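Bit-na had rebuilt the second gripper in the Drultbridge workshop, with finger pads from Grovell and 19 screws she trusted. In-ho held one and she held the other, over by the stairs.
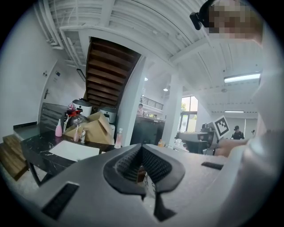
Nhi said the jaw still closed too late, and that a new spring would do more than another night of code.

Bit-na wrote "spring" on her wrist and kept going. They had 300 grabs to log before supper, and the red bottle was next – the one the old pads used to drop.
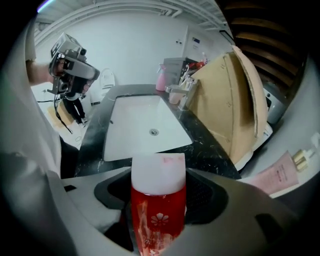 She squeezed the trigger slowly and listened for the click. In-ho read out the number. She wrote it down and reached for the bottle again.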